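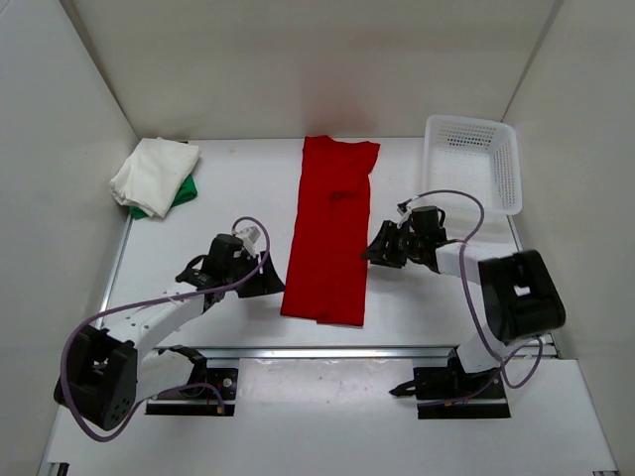 To: Members of the Tirside Linen and Garment Services list
From: Garment Services Office, Orkeck
Subject: Re: Folding standard for short-sleeved tops, second reading

Dear members,

The office has received the message below from the Blackburn site and is replying to the full list, as the same points have come up at other sites.

> From: Laundry Desk, Blackburn
> Subject: Folding standard for short-sleeved tops, second reading
>
> We have read the draft and would like three matters cleared up before November.
>
> First, the draft tells staff to fold each top lengthwise before folding it across. Several of our people were taught to turn in both sides from the back and find that faster. May they go on doing so?
>
> Second, the draft says that sleeves must be "fully contained." With the heavier cotton tops this is hard to do without bunching at the shoulder.
>
> Third, our shelves are 20 inches deep, and the finished size in the draft leaves a gap behind each stack. Could the size be changed?
>
> We would also be glad to know whether the Sitis shelf labels are still to be used.

On the first matter, the lengthwise fold remains the standard for all plain tops. The method of turning in both sides gives a good result for display, and sites may keep it for items that go to the front counter. For stock that is stored and issued by the stack, the long, narrow first fold is required. Staff who are used to the other method should be given a fair amount of time to change over, and supervisors are asked not to measure speed during the first 2 weeks.

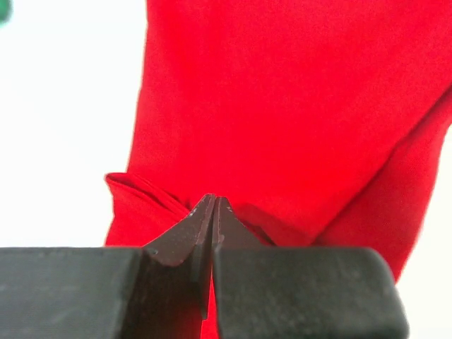

Sleeves and hems have brought in more comments than any other part of the draft. The office accepts that "fully contained" was too strict, and the words will be replaced with "lying flat and inside the line of the fold." The usual cause of trouble is an edge that has doubled back on itself and is then folded in with the rest. It is easy to miss on a strong, even color: in the red fabric shown here, the turned edge at the lower left makes a small rolled lip, with a few wrinkles running in from it toward the center. An edge in that state should be opened out by hand and smoothed before the next fold is made. Pressing down on the finished stack will not remove it.

The revised wording for Section 5 is as follows:

Lay the top on a clean, flat surface, with the neck away from you.
Smooth from the center toward the sides.
Fold once lengthwise and bring the sleeve inside the line of the fold.
Check the hem for turned edges.
Fold across to the finished size and place in the basket or on the stack with the closed edge facing out.
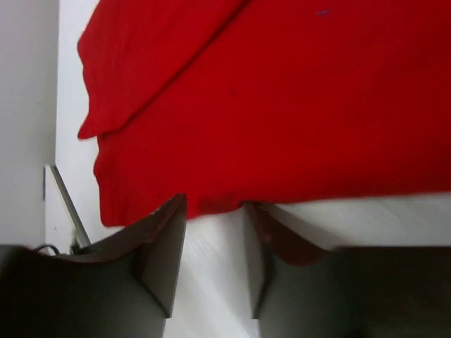

Sites may print this section separately and post it at the folding tables. Earlier copies should be taken down at the same time – two versions on one wall have caused confusion before.

On the third matter, the finished size will stay as it is. It was set to suit the shallower shelves at Tirside, and 68 percent of the sites that replied to the first reading asked for no change. Blackburn may place stacks two deep where the shelf allows, provided that the older stock is kept at the front.

The Sitis labels remain in use until present supplies run out. Sites should not reorder them. Details of the replacement will be sent to this list separately.

Further comments on the second reading should be sent to the list and not to the office address, so that all sites may see them. Comments on towels and flat linen will be held for the next reading.

Garment Services Office
Orkeck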